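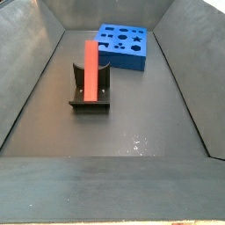
Ticket: White specks on the floor of a gray toy bin
Product line: Brandell shallow bins, open top
Opened by: Juniper Mahmoud
Assigned to: Jarmo Salminen
Status: Resolved, one follow-up open

Reported problem

Small white specks in a patch on the floor of the bin, lower middle, a little right of center. They do not come up with a dry cloth. The bin is used in the playroom for the blue foam shape sorter and whatever else needs a home. Reporter asks whether the specks are residue or paint coming off, and whether the bin can stay in use with small children.

Log

09:10, Salminen. Request received. Asked the reporter which cleaners have been used and whether the bin has been stored near painting work. Bin to stay out of use until the specks are identified.

09:45, Mahmoud. Usual cleaner is Brurkico spray, diluted. In October the bin was used to soak some plastic pieces in hard tap water and was left to dry without a rinse. No painting nearby that I know of.

10:20, Salminen. Two likely causes: dried mineral deposit or chipped finish. The cluster is irregular and made of separate dots, which fits either one. Test as follows.

1. Take everything out, including the foam block, the red bar and the black holder. Keep the foam away from the vinegar.
2. Wet a white cloth with plain warm water and lay it over the specks for 8 minutes.
3. Wipe with light pressure. Check the cloth for white or gray transfer.
4. If specks remain, repeat with white vinegar diluted 1:1. Rinse twice.
5. Run a fingernail across anything left. A raised dot that lifts whole is deposit. A dot that sits lower than the floor around it is a chip.

Do not use a scouring pad. The dark floor has a slight sheen and will show scratches.

11:40, Mahmoud. Water did nothing. Vinegar took off most of the specks. Two dots left near the middle of the patch. Both feel raised.

11:55, Salminen. Consistent with mineral deposit. Repeat step 4 on the remaining dots only.

13:15, Mahmoud. Both gone. Floor feels smooth. No gray on the cloth at any point.

13:30, Salminen. Cause recorded as hard water deposit. Bin cleared for use. Rinse and towel dry after any soaking.

Follow-up: faint streaks on the front wall

Reporter also mentions soft horizontal streaks on the front wall and a darker smudge near its middle. Neither changed with vinegar. Passed to Verena Grabner in finishes. Low priority.

14:20, Grabner. Request a reading of water hardness if available. Streaks that run in one direction may be wipe marks from the spray. Try one pass with plain water and a clean cloth, then dry at once. Leave open pending result.

Comments (3)

Ambros Hauser
Same specks on my bin. Vinegar worked on the second try. The first time I had it too weak.

Hannelore Mayrhofer
Does the vinegar smell stay? Our foam pieces pick up everything.

Juniper Mahmoud
Gone by evening after two rinses. I left the block out overnight anyway.

Recent tickets

Carkinar lid does not close flat
Label glue left on Brandell bin wall
Moussa foam pieces swollen after washing
Replacement bin, 300 mm, wrong shade of gray
Brurkico spray leaves film on dark plastic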